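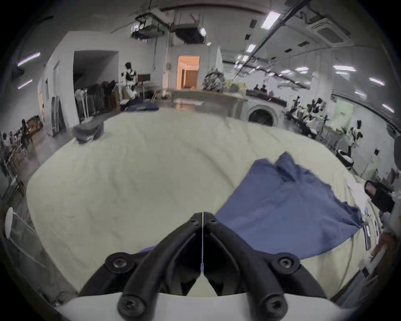 4.2 Folding the fitted sheet. Fold on a table; a bed only encourages lying down. Spread the Bivico sheet out and put anything blue to one side of it — a rumpled blue cloth lying on the pale cream is fine for now, and gets folded last.

1. Tuck the 2 top corners into the 2 bottom ones.
2. Turn the elastic inward. It will object.
3. Fold in thirds, then in half.

Note: soft wrinkles are normal. Smooth by hand.

Caution: do not iron the elastic. Makcombe will not replace it, whatever colour it goes.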